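**Wallin's "lost cask" whisky goes on sale in November, and the paperwork is still thin**

Wallin, the independent bottler, has confirmed it will release a single malt it says was drawn from a cask forgotten at the back of the old Trutavberg distillery. The whisky is called Vondel, it comes in a tall box with a booklet, and there will be two versions: one at cask strength and one watered down for people who'd like to pay a bit less.

The age on the label is 32 years. Wallin's brand manager, Naheed Sethi, told a trade tasting last month that the cask "slipped through every stocktake" until the warehouse changed hands. It's a lovely story. We've heard a few like it, and they tend to arrive with a higher price attached.

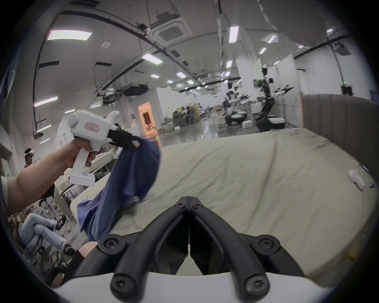 Has anyone outside the company seen the cask records?

Only in part. Wallin showed reporters a copy of one filling entry, with the cask number and the spirit type readable and the rest blacked out. The company says the hidden lines cover private sales by the previous owner.

That might be fair enough. Warehouse ledgers do carry other people's business, and old ones are often a mess. Still, a filling entry tells you when spirit went into a barrel. It doesn't tell you how many times the whisky was moved, or whether it was tipped into fresher wood a few years back to liven up the colour. Asked about that second point, Sethi said the cask had been "looked after in the traditional way", and moved on to the next question.

Rattana Boonchu, who buys for a small group of bottle shops, was at the tasting and came away unconvinced. "It's a good whisky. I'd drink it," she said. "But it tasted younger and sweeter than I was expecting, and when I asked about re-racking I got a story about a locked door."

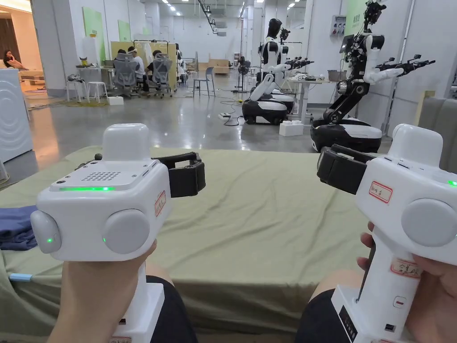
She has put in for a few bottles anyway, because her customers have been asking since the first emails went out. Shops have been told their allocation depends on how much they order from the rest of Wallin's range, a practice that has annoyed retailers for years and shows no sign of going away.

The distillery itself isn't much help. Trutavberg stopped making whisky long ago and most of its buildings have since been let out as storage. Usa Chuensuk worked in the stillhouse near the end and remembers odd casks turning up in corners all the time. "Things got rolled somewhere and left," she said. "So yes, it could have happened. I couldn't tell you it did."

She hadn't been sent a sample, and said she wouldn't mind one. 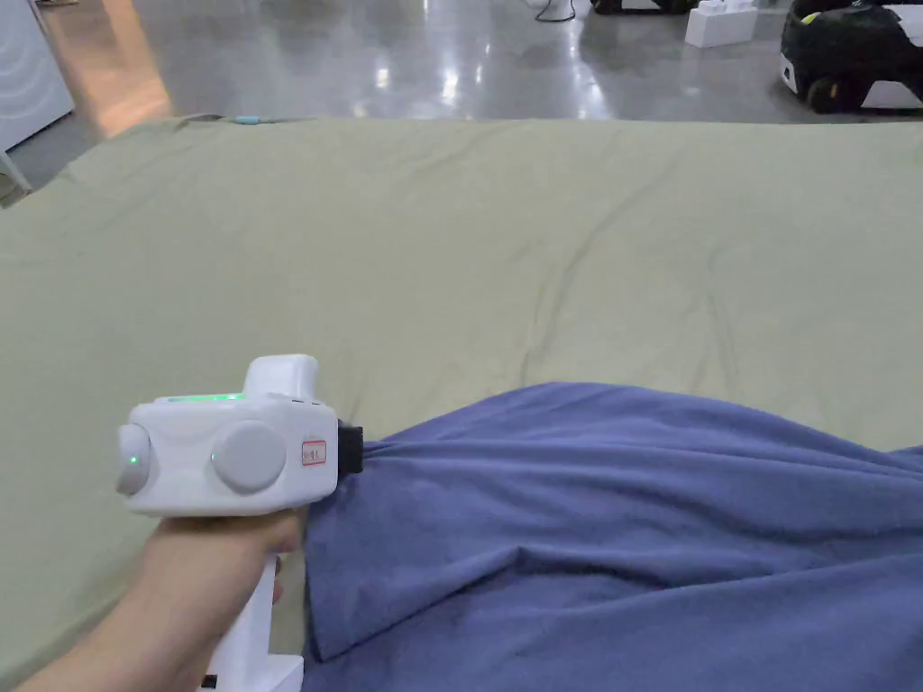 *Wallin's Vondel release is due in shops and online in November.*

Then there's the matter of Getel, the online auction house, which has already announced a "collector's preview" of 70 bottles before the general sale. Those bottles will have their own numbering and a different coloured stopper. The liquid is the same. Getel's whisky specialist, Pornthip Noiphan, said the preview was a response to strong interest from members, and declined to say whether Wallin was setting the reserves.

If it is, the first hammer prices will say more about the seller's hopes than about what drinkers think the stuff is worth. Expect to see them quoted in the next round of marketing all the same.
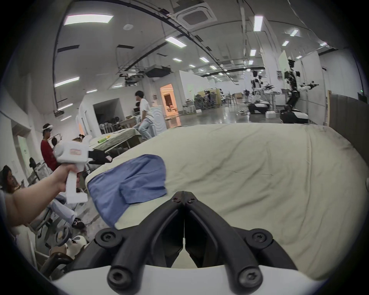

Wallin says it will publish a fuller cask history on its website "closer to release", and that lab dating has been considered but not booked. Sethi would not put a price on either version. Retailers have been told to take deposits in the meantime, and at least one, according to Boonchu, has refused to do so until the ledger page turns up without the black ink.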